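About Homau

Cooking lessons and a small shop for people who like their dinner to taste of something

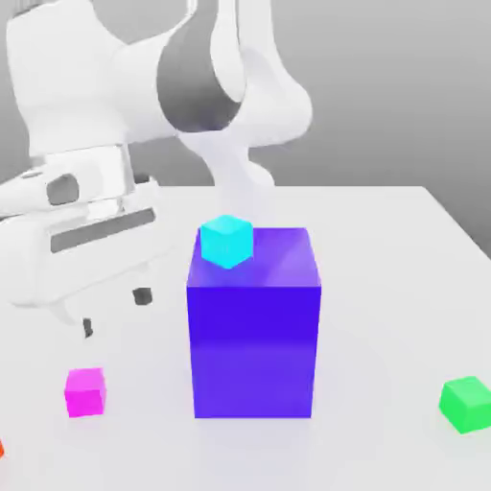
We started out with one long table, a borrowed hob and a very patient group of neighbours who wanted to know how to make a dal that didn't taste of hot water. Kamlesh Semwal taught that first evening class, and he still teaches most of them now, usually with a tea towel over one shoulder and a strong opinion about when the cumin goes in (before the onions, always, and while the oil is still making up its mind).

These days Homau runs classes through most of the year from our kitchen on Garneck Lane, just behind the old Malhotra bakery. If you can smell bread you've gone a little too far, but do buy a loaf while you're there and then come back to us. Each class lasts 2 hours and has room for six people, so everyone gets a proper go at rolling, stirring and tasting, and there's time at the end to sit down and eat what you've made.

We teach the food we grew up on and the food we've picked up along the way. That means flatbreads, pickles, slow-cooked beans, chutneys, and what Kamlesh calls "fridge suppers", where yesterday's rice and half a cauliflower become something you'd happily give to a guest. There are 46 recipes in our class book at the moment. It was 45 until somebody's aunt sent us her tamarind aubergines, and we couldn't possibly leave those out!

The shop came later, when people kept asking where to find the spices we use. We sell them whole and ground, in small bags, along with our own lime pickle, and we're always glad to talk you through what to do with them. In November we make the big batch of chutney for Christmas, and if you fancy helping with the chopping you'd be very welcome (bring an apron and an appetite).

Complete beginners are welcome at every class, and so are vegetarians, fussy teenagers and people who have only come to keep a friend company. Do let us know about any allergies when you book, and we'll plan the menu around you. The kettle goes on at half past five.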